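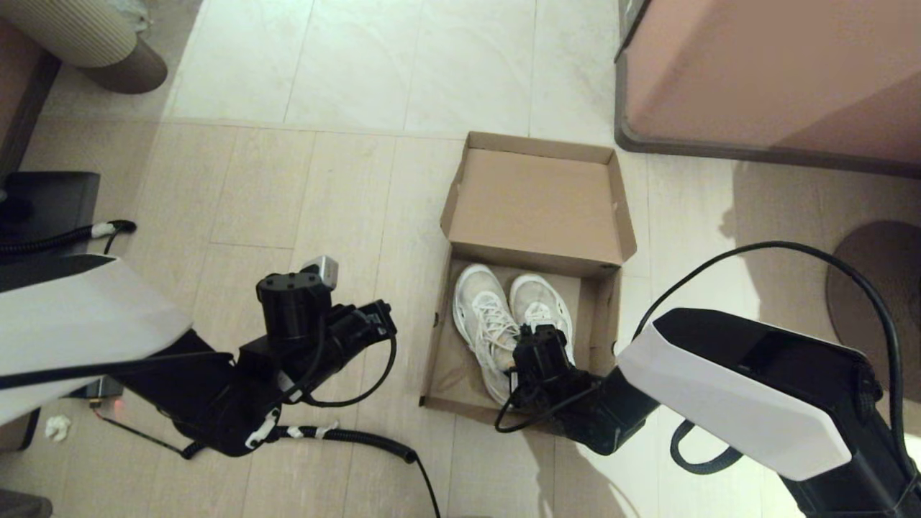

White sneakers in their box, on brown tissue paper.

Storing white sneakers in the original box without yellowing

Posted by Skastalell in Closets & Storage, November

I keep shoes in their original cardboard boxes on a closet shelf. My last white pair turned yellow along the soles after one winter. The replacement pair has partly mesh uppers. Should I keep the brown tissue, and does toe direction matter?

Undell
Remove the brown tissue for long storage. Dyed or unbleached paper can transfer color if any moisture gets in. Use acid-free white tissue, one sheet under the pair and one loosely crumpled in each toe. Clean the shoes first and rinse thoroughly – detergent residue is a common cause of yellowing. Air dry out of direct sun for 12 hours, longer if the insoles still feel damp. Keep relative humidity above 40 percent, as very dry air is hard on some glues. Toe direction makes no difference if the lid closes without pressing on the uppers.

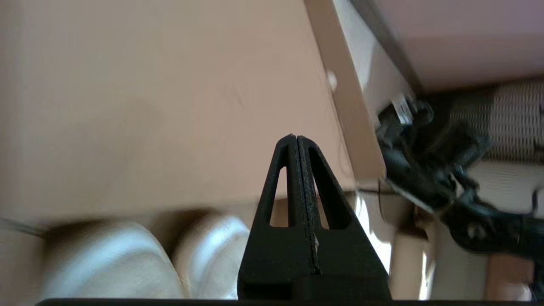

Can a silica gel packet stay in the box?
One small packet per box is fine in a humid closet, but take it out if the room is already dry.

Štěpánek
I just leave mine in the box with whatever paper came with it. 2 years, no problem. Don't stack them too high or the bottom lid caves in.

Undell
Two years in a dark closet is plausible. Results depend on the sole material – some rubber compounds yellow with age regardless of the paper.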